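3.2 As tigelas e a mesa

Confesso que passei mais tempo escolhendo louça do que gostaria de admitir (a Ye-rin Kong me acompanhou em duas lojas e na segunda já estava pedindo café). Eu queria cores que qualquer pessoa soubesse nomear sem pensar muito, e acabei ficando com o conjunto Hadeo, que tem uns tons pastel bem comportados. No piloto, com louça branca da Keddale, os participantes diziam "a da esquerda", "a outra", "aquela ali", e aí a transcrição virava um pesadelo!

Reunimos 360 descrições faladas, todas em português, sobre arrumações de tigelas em cima de uma mesa branca. A instrução era curtinha: diga como a louça está disposta para alguém que vai pôr a mesa em outra sala. A Figura 4 mostra uma arrumação do tipo que chamamos de "fila frouxa", com duas peças mais à frente e duas recuadas. 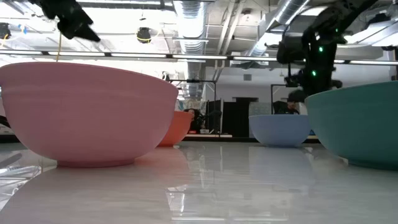
Figura 4. Arrumação em fila frouxa: tigelas rosa, coral, azul-clara e verde-azulada sobre tampo branco brilhante.

O que me surpreendeu foi a tigela coral. Como a rosa tapa uma parte dela, eu esperava que muita gente a deixasse para o fim, mas em 75 descrições ela veio logo na segunda frase, quase sempre amarrada à vizinha ("atrás da rosa tem uma laranjinha"). Já a azul-clara ganhou nomes de todo tipo: lilás, azul-bebê, "cor de hortênsia" (minha preferida, e apareceu mais de uma vez).

O brilho do tampo também entrou na conversa. Em 59 descrições alguém comentou os reflexos, e o Deok-su Ban e eu discutimos bastante se isso contava como disposição ou como enfeite. Ficou como enfeite, codificado à parte na Tabela 2.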